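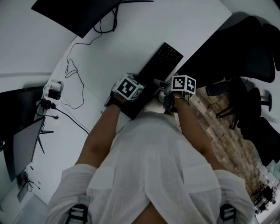
SKITTON, April – Our hospitality course requires every second-year student to spend a term studying one real problem at one real lodging and then to write about it in a way the owner could stand to read. I was assigned the Mollel, a guesthouse on the hill side of Skitton, and the problem I was assigned with it was late arrivals.

The Mollel has a front desk that closes at 9 p.m. The last train from Statetti gets in at 9:40, which everybody in Skitton knows and which guests discover at 9:40. What happens next depends on who remembered what. There is a key safe by the side door, a bell that rings in the kitchen, and a laminated card explaining both, taped up inside the lobby, where a person locked out of the lobby can't read it.

My question was simple enough to fit on the proposal form: what does a late guest need to know, and when should they be told? I had planned a survey. I wrote 30 questions and was very proud of them until my adviser asked which ones I would answer myself, standing at a reception desk with a suitcase. We got it down to six. Question four was whether the guest had read the confirmation email, and I would advise future students to skip it. People say yes to be polite, then ask where the side door is.

The confirmation email deserves a section of its own. It opens with a welcome, moves on to the history of the building (a seed merchant's house, then a dental office, then the Mollel), and describes breakfast with real feeling. The key safe code comes after the parking rules and the paragraph on pets. I printed it out and it ran to three pages. A guest reading it on a phone in a dark street would have to scroll past the apricot jam twice.

I rewrote the message so the first lines gave the desk hours, the side door and the code. The seed merchant was moved to the bottom. The owner felt this was abrupt and asked for the jam to stay near the top. We compromised – the jam now follows the code directly, and I have to report that no guest complained about it.

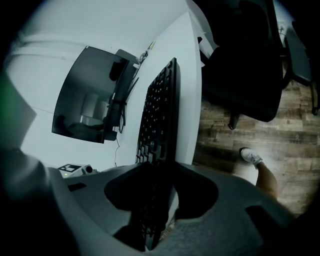 The second part of the project was finding the side door, which I had assumed would take an afternoon. It has no number on it. From the station you come up the steps, pass the front entrance with its very convincing lamp, and turn into a lane that looks as though it belongs to the bakery. The lane door is 100 feet farther on. I walked it in daylight and again at 10 p.m., and the second time I tried the bakery first, despite having drawn the map.

My first map was accurate and useless. It had a scale and a north arrow. The second one had three things on it: the steps, the bakery and a door colored in with marker. Guests preferred the second by a wide margin, and so did I, although it looks like the work of a much younger student.

I also looked into Brastico, the booking system the Mollel uses, to see whether it could send the arrival message on the day of the stay. It could. The setting had been switched off since it was installed, under a menu called "Extras." Turning it on was probably the most useful thing I did all term and it took less time than parking.

Results are mixed, as my adviser warned me they'd be. Calls to the owner's cell phone after closing dropped to roughly half of what they had been, going by her own notebook, which she keeps for other reasons and which skips a week in the middle. I can't say how much of that was the message and how much was the slow season. A longer study would cover the summer, when the station crowd is bigger and more tired.

Two recommendations went to the owner. One was a light over the side door. The other was to move the laminated card outdoors. She has ordered the light. The card is still in the lobby, because the tape, she says, is holding up so well.

Gitau Athumani, second year, lodging operations

More student projects
What guests do with the ironing board
Breakfast at 6 a.m.: who eats it?
Luggage storage near Statetti station
Towel rules, and how they are read
One elevator, one wedding party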